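What Happens to the Things We Throw Away at Home?

An explainer for readers aged 8 to 11
Written by Saoirse Brophy. Checked by Eimear Lynch, Clondach Schools Science Service.

Waste is any material that a household no longer wants. Most of it is solid. It leaves the home in a bin, and what happens next depends on what it is made of.

This page deals with the waste from one living and dining area. A kitchen produces food scraps, which need a page to themselves.

Words to know

Material: what an object is made of, such as paper, metal, glass or plastic.
Fibre: a very thin thread. Paper is a flat mat of fibres pressed together.
Polymer: a substance made of long chains of tiny parts. All plastics are polymers.
Sorting: putting objects into groups before they are thrown away.

The bin

A room bin is a container with an open top and a solid base. It is placed near the point where waste is produced, for example beside a dining table or next to a bed. The shorter the distance, the less likely it is that a tissue will be left on the table.

A room bin normally holds mixed waste. Tissues, packaging and bottle caps all go into it, and they lie on top of one another in the order they arrived. The ones at the bottom are the oldest.

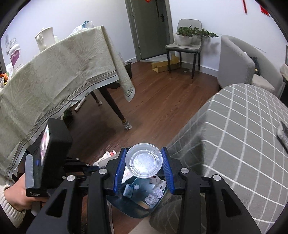 Mixed waste has one drawback. Paper that could have been recycled may touch something damp or greasy, and then it cannot be used. Sorting before the bin is therefore easier than sorting after it.

Clear plastic cups

A clear plastic cup is light because its wall is thin. The wall is made by heating a flat sheet of plastic until it is soft and then pulling it down into a mould. The rim is often rolled over to make it stiffer. Press the side of a cup gently, halfway down, and then press near the rim. The rim bends less.

Cups are wider at the top than at the base. This shape is called a taper. It allows one cup to slide inside another, so that a stack of 80 cups takes up far less space than 80 cups standing side by side.

A cup dropped into a bin upright can hold liquid. A cup dropped in upside down cannot, but any liquid left inside will run out on to the waste below. Empty the cup into a sink first.

Tissues

A paper tissue is made from wood fibres. The fibres are mixed with water, spread in a very thin layer and dried. A tissue usually has more than one layer, and each layer is called a ply. You can separate the plies by rubbing one corner between finger and thumb.

Tissue fibres are short. Each time paper is recycled the fibres break and become shorter still, and after that they are too short to hold together. Used tissues may also carry germs. For these two reasons most councils ask for them to go in the general waste and not with the paper.

Tissues for a bag or pocket are sold in a small soft packet. The wrapper is a thin plastic film which keeps out dust and moisture. The opening is covered by a tab, and the tab can be lifted and pressed down again.

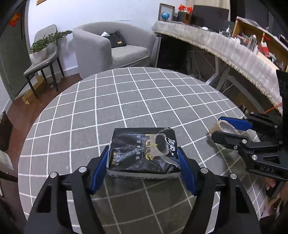

Photo: Jhair Chambi / Clondach Schools Science Service

The wrapper and the tissues are two different materials, so they are two different kinds of waste. Film is difficult to recycle. It is so light that it can wrap itself around the moving parts of a sorting machine, and many councils do not collect it from homes. Some large shops do.

Cardboard

Cardboard is the easiest material in the room to deal with. A box should be flattened first. An upright box is mostly air – a flattened one is nearly all card. Remove long strips of tape if they come away easily. Cardboard tubes are made of the same fibres, wound in a spiral and glued, and they go in the same place.

Keep cardboard dry. Water loosens the glue between the layers.

Which goes where?

Clean cardboard box: paper and card
Cardboard tube: paper and card
Used tissues: general waste
Tissue packet wrapper: shop collection, or general waste
Clear plastic cup: look for the symbol on the base, then check your council's list
Glass jar: rinse, then glass

Rules differ from one council to the next – the list above is a starting point.

Something to try

You will need one sheet of newspaper, one tissue and two bowls of water. Tear the newspaper and the tissue into pieces of equal size. Place each in its own bowl and stir for 5 minutes. Lift the pieces out and look at the torn edges with a magnifying glass. Record which material came apart first.

Next page: Food Scraps and Compost
Back to Materials at Home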